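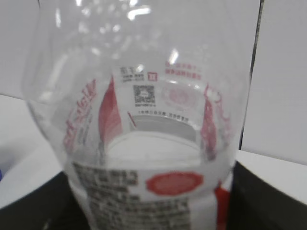

Questions about the Stirkitz Supper

The Stirkitz Supper is the yearly fundraising evening of the Bozkurt Fund, which pays for travel and overnight stays for families with a child in long-term hospital care. These are the questions we are asked most often by guests, donors and people who would like to help on the night.

When and where is it held?

The supper is held every January in the main hall at Bakimberg. Doors open at 6.30 pm and food is served from 7.15 pm. The auction starts once the main course has been cleared, and we aim to finish by 11 pm.

How do I get a ticket?

Tickets go on sale through our website when the autumn newsletter comes out. There are 18 tables and most are taken by returning guests, so please book early if you want to sit as a group. Single tickets are sold too, and we will seat you with other people who have come alone.

Can I get my money back if I can't come?

Yes, up to two weeks before the event. After that we can't refund a ticket but you may pass it to someone else. Email us the new name and any dietary needs.

What does the ticket price cover?

Three courses, soft drinks and the evening's music. Wine and beer are sold separately at the bar, which takes cards only.

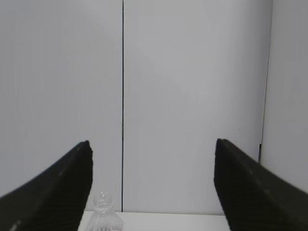 BAKIMBERG, January

The last supper paid for 123 overnight stays for parents, the most from a single evening so far. The fund also took on nine new families from its waiting list. A fuller report is in the spring newsletter, and paper copies can be posted on request.

Where does the money go?

All ticket income left after the cost of food and the hall goes to the stays programme. Auction money is kept apart and spent on travel - mostly train fares and fuel. Office costs are met by a yearly grant from Wodix and don't come out of what you give on the night.

Can I give without coming?

Yes. You can donate online, by bank transfer or by cheque. If you pay UK tax, please fill in the Gift Aid form at the same time. For gifts over £1000 we would like to write to you, so include a postal address if you are happy for us to do so. 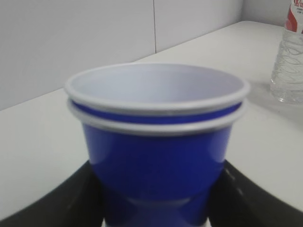
Regular gifts are welcome as well. A small monthly sum helps us plan, and you can change or stop it at any time by emailing the office.

Can I offer something for the auction?

Please do. We need a short written description and any limits on dates or use by the end of November. Holidays, meals and lessons tend to sell best. We can't take pets, medicines or used electrical goods.

Is the hall accessible?

There is step-free entry from the car park side and an accessible toilet on the same floor. A hearing loop covers the front half of the room - tell us when booking if you need to sit there.

My question isn't here. Who do I ask?

Email the office using the contact form. It is staffed on weekday mornings, and messages sent at the weekend are normally answered by Tuesday.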